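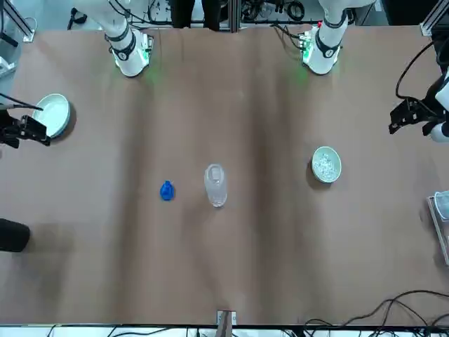 Niilo Rantala
Product Lead, Bench Systems, Rirkano

Rirkano Two-Arm Teaching Bench

The Rirkano bench is for labs and small shops that want to teach a two-arm robot a tabletop job by showing it. An operator moves a pair of leader arms, the bench arms follow, and the system saves joint positions, gripper width and camera video together. There is no script to write before the first session.

The leader arms are scaled to match the bench arms joint for joint. If you bend your elbow to reach past a bowl, the bench arm takes the same path. Most new operators can place a cup cleanly after a morning of practice. Small round parts such as bottle caps take longer, and we suggest leaving them for the second day.

What comes with the bench

Two follower arms with parallel grippers
Two leader arms with trigger handles
Fixed camera and head-height camera, with mounts
Foot pedal for start, save and discard
Lonby recording software, one seat
Brown table cover (replacements sold in packs of 2)

Recording a task

Set out the objects, press the pedal once and do the job at a normal speed. Press again to save. A double press throws the take away and returns both arms to rest. Lonby numbers each take and lets you add a short note, such as "left hand only" or "cap moved."

Move things between takes. A bowl that always sits in the same spot teaches the arm that spot and little else. For a simple pick and place we recommend at least 40 saved takes. For work that needs both hands, like holding a bottle while the other gripper handles the cap, plan on nearly 76.

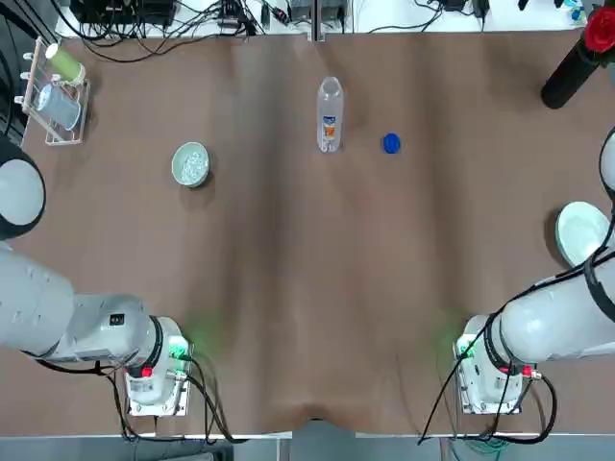 Yolanda Cabrera wrote to us in September that her group got better results after slowing down at the moment of grasp and leaving the rest of the motion alone. Her one complaint was the pedal cable, which she found too short for a standing operator. The current pedal ships with a longer one.

Direct hand guiding

Hold the guide button in Lonby and the arms go slack enough to push by hand. This is handy for setting a start pose or showing one short move – turning a wrist over a plate, for instance. For full tasks use the leader arms. Hands on the bench arms block the cameras, and those takes are hard to use later.

Space and setup

The bench needs a sturdy table and clear floor behind it for power supplies and cable runs. Keep cables out of the reach of both grippers. Camera alignment is done once, from the setup menu, and checked again any time a mount is bumped. 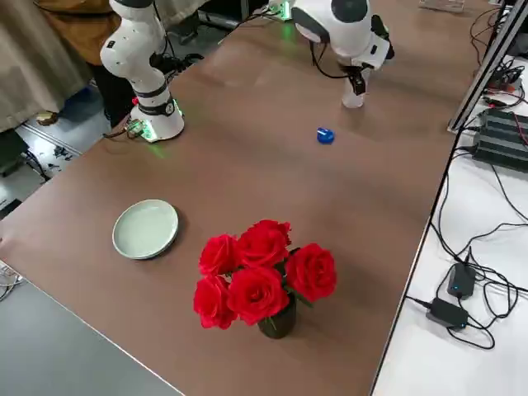
Can two people operate the leader arms, one on each side?
Lonby accepts it, but takes from a single operator are smoother, and we advise against mixing the two in one set.

Ordering

Benches are built to order and leave our Dorkasside shop in 14 working days. Spare gripper fingers, table covers and extra Lonby seats ship separately. For quotes and training dates, ask for Tiina Pelkonen in sales.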